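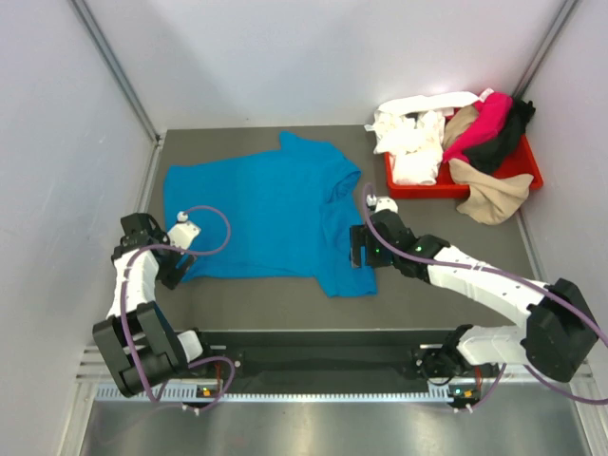 I run a small print shop in Parsons and need to know if I should bother with a lawyer. In June a customer called Kuren ordered 29 staff shirts for $3000, with a deposit of $500 up front. They approved the proof by email. The garment was bright blue with short sleeves, same as the one in the photo, and the email says "blue short sleeve" in plain words. When they came to collect, they said they wanted navy and refused to pay the balance. There is no signed contract, only the emails and my invoice. I have sent two reminders and heard nothing. Is an email approval good enough in small claims court, or do I need something signed? Also, can I keep the deposit?

Posted by printshop_parsons

Emails can be enough. A contract for goods over a certain dollar amount usually has to be in writing, but in most states "in writing" covers email, and a typed name at the bottom often counts as a signature. Goods made specially for one buyer also get treated differently in many places, and custom printed shirts may fall into that group.

Before you file, send a demand letter. Give the amount owed, what it is for, the date of the approval and a deadline to pay. Send it by certified mail and keep the receipt. Print the whole email chain with the headers showing, including the proof attachment. Judges in small claims do not want to scroll through your phone.

On the deposit, you would normally credit it against what they owe, so you would be asking for $2500 plus the filing fee. Do not resell the shirts for next to nothing before you have asked someone. You are expected to keep your losses down, but if they have a logo on them there may not be much you can do.

Check the limit and the forms with your county clerk. If Kuren is a company, look up its exact legal name with the state first. I had a case pushed back because I sued the trade name.

Posted by Traltlow

Just file. I took somebody to small claims over a fence and it was over in 11 minutes. They didn't show up and I won. Getting the money was another story, still waiting on part of it.

Posted by Jirnard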